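How to Sort and Store Peaches at Home

A full box of peaches needs sorting the day it comes into the house. One soft peach at the bottom will spoil the ones touching it, and the damage spreads faster than most people expect. This page covers sorting, ripening and cold storage for a box of up to 120 fruit. The method is the one we use at the Loltdale packing shed, cut down to kitchen size.

What you need

A clean table or counter
Two or three shallow trays or baking sheets
Old towels or newspaper
Paper bags
A bowl for damaged fruit
A marker and some tape

Step 1: Clear the table and line the trays

Lay a folded towel in each tray. Peaches bruise under their own weight, so the trays should hold a single layer only. If you run out of trays, use the lid of the box. Label the trays FIRM, READY and USE TODAY.

Do not wash anything yet. Water left in the fuzz brings on mold. Wash each peach just before you eat it or cook with it.

Step 2: Unpack from the top

Take the fruit out one at a time. Pouring the box out saves a minute and costs you several peaches. Our Kuvden boxes have a paper sheet between layers. Lift it by two corners, check under it for leaks, and throw it out if it is stained.

Step 3: Check each peach

Look at the stem end first. Background color there tells you more than the blush does. Green means the peach was picked early and may never sweeten much. Yellow or cream means it will ripen on the counter. The red side only shows which part of the fruit got the sun.

Next, press near the stem with the flat of your thumb. Don't use a fingertip. Firm fruit goes in the first tray, fruit with a little give goes in the second, and anything soft goes in the third. Splits, leaks and brown spots go in the bowl.

Sort in good light. Morning by a window works well, and a bright lamp will do in the evening. Turn the fruit slowly, as pale areas can hide a bruise.
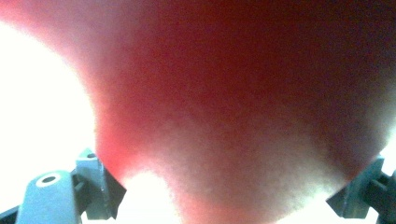

Up close against strong light, the color runs from deep crimson to pale pink.

Step 4: Ripen the firm ones

Set firm peaches stem end down, not touching, at room temperature. To speed up a few, fold them into a paper bag and check it every day. Plastic bags trap moisture and should not be used.

Step 5: Chill the ready ones

Move ripe peaches to the refrigerator, where they keep for 3 days or a little longer. Chilling firm fruit gives it a dry, mealy texture, so leave those out until they soften.

Step 6: Deal with the bowl

Cut away the bad parts and slice the rest. Freeze the slices flat on a sheet, then bag them in 400 gram portions and write the month on the tape. A September bag is good through the following spring.

Check the FIRM tray again each morning and move fruit over as it softens.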